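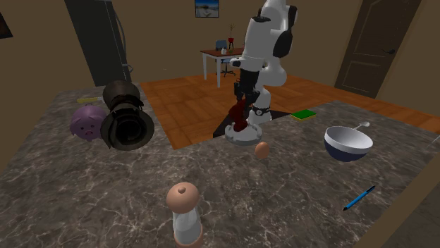 p. 2

**Ruangrit kilns: what we know after the January season**
Speaker notes, Boonsong Nuchit, Feb 22, 2018

**Opening**

Thank the Lesley Hall staff. Say that questions are fine at any point, but hold the ones on dating until the second half.

Start with where the site is. Ruangrit is a low ridge above a stream, planted with fruit trees for as long as the current owners can remember. The stream used to run closer to the foot of the ridge. You can still follow the old bed as a strip of darker soil after the grass is cut. Potters needed clay, water, fuel and a slope, and the ridge has all of them within a short walk.

**How the site was found**

Keep this short. The owner was digging a drain and hit a layer of broken jars and burned clay. He stopped and called the district office. By the time we visited he had put the larger pieces in rice sacks, labeled by which end of the drain they came from. Those labels have been useful. The pieces from the upper end are stoneware with a brown glaze, and the ones from the lower end are nearly all unglazed.

**The survey**

We walked the ridge in lines and then ran a magnetometer over the part without trees. Fired clay gives a strong reading, so kilns are among the easier things to find this way. Two strong readings, both long and narrow, both running up the slope. A third, weaker one sits near the owner's shed and may be modern rubbish. I am leaving it off the plan until we test it.

People always ask about the machine. It was rented through Limitz and it worked except when someone walked past with a steel belt buckle. Move on.

**Trench A**

Take this slowly, it is the main part of the talk.

The trench was laid across the lower kiln, at the firebox end. Topsoil first, then a layer of collapsed roof, then ash, then the floor. The floor has been relaid at least once. The upper surface is hard and gray-green where ash melted onto it. The lower one is red and softer.

The roof came down in large curved slabs with finger marks on the inside. Pass the sample around here. Ask for it back.

There were no whole pots in the chamber. The last load was taken out before the roof fell, or most of it was. What we have are wasters, meaning pots that warped, cracked or stuck together in firing and were thrown down the slope. We collected more than 4000 sherds from the waster heap and have washed all of them. Sorting is still going on.

**What was made there**

- Storage jars, brown glaze, four small lugs at the shoulder
- Mortars, unglazed, with combed lines inside
- Basins with a folded rim
- Lids, which fit the smaller jars
- Roof tile, only a little, and only from the top of the heap

The tile may be late. I would not put much weight on it yet.

**Dating**

Be clear about the limits. We have charcoal from the ash layer and it has gone to the lab, with no results so far. The jar shapes are like ones from Fudus, where the kilns have been dated by their last firing. If the comparison holds, the two places were working at the same time. Similar jars could also mean that potters moved from one place to the other, or that one group copied the other. Rim shapes will not settle it. Clay analysis might.

Don't give a century, even if pressed. Last time it ended up in the newspaper.

**Next season**

1. Finish sorting the wasters.
2. Open the firebox of the upper kiln.
3. Core the old stream bed for clay sources.
4. Backfill Trench A before the rains, with cloth over the floor.

The owner wants to replant the lower rows. We have agreed on a strip he will leave alone.

**If there is time**

Story of the stuck lids. Otherwise go to questions. Handouts are on the table by the door, 50 copies, so ask couples to share one.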